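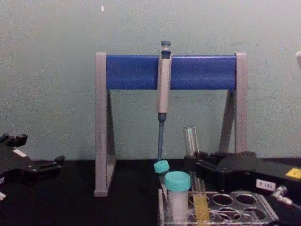
From: Maya Bitar
To: Tistano youth league coaches list
Date: 4th August
Subject: Re: Rotation chart for the under-10s

Lieven Michiels wrote:
> Hi all,
> Manouchehr and I went to the Venance coaching evening last month and came
> back pretty sold on their rotation chart. You enter your roster, it splits the
> game into blocks, and every kid gets the same number of minutes by the
> end of the season. The Venance people say complaints from parents
> drop off almost completely once everyone can see the chart.
> I'd like all our under-10 teams to use it this fall. It costs 31 dollars a team.
> Any objections?
> Lieven

Lieven,

Not an objection exactly, but I have doubts, and I'd like to air them before we all pay for this.

First, who says the complaints drop off? The people selling the chart. I asked Sabina Ševčík, whose old club used it for two seasons, and she remembers as many emails as before. They were just about different things. Parents stopped asking why their kid sat out and started asking why their kid only ever played goalie, or why the other kid's block came at the end when the game was close. Equal minutes is easy to put in a chart. Which minutes, and in what position, is what people on my sideline argue about.

Second, it assumes everyone shows up. I had 3 games last season where I knew my full roster at kickoff. The rest of the time somebody had a birthday party, or walked up at halftime with one shin guard. Does the chart redo itself when that happens? If I have to stand there retyping it on my phone, I'm not watching the kids, and I only have one assistant - sometimes none.

Third, are we posting it where all the families can see it? I would rather not. Tuncay Dağdelen put his playing time up on the Yoo page last year with good intentions, and the Mastora game ended with a grandfather reading numbers out loud to him in the parking lot. I doubt a nicer looking table would have helped.

What has worked for me is dull. I hold a parent meeting before the first practice and say that everybody plays at least half of every game, everybody tries every position by January, and if you think I've lost track of your kid, call me the next day and not during the game. Then I keep a pencil list in my bag. I still get calls. I got one last spring that I completely deserved, because I had left the same girl on the bench to start four games in a row and hadn't noticed. So yes, some kind of record is a good idea.

Could two teams try the chart up to the winter break while the rest of us carry on as we are? I'd want to hear from the parents on those teams too, and not only from the coaches who picked it.

Also, is the 31 dollars per season or per year? The flyer you forwarded doesn't say.

Maya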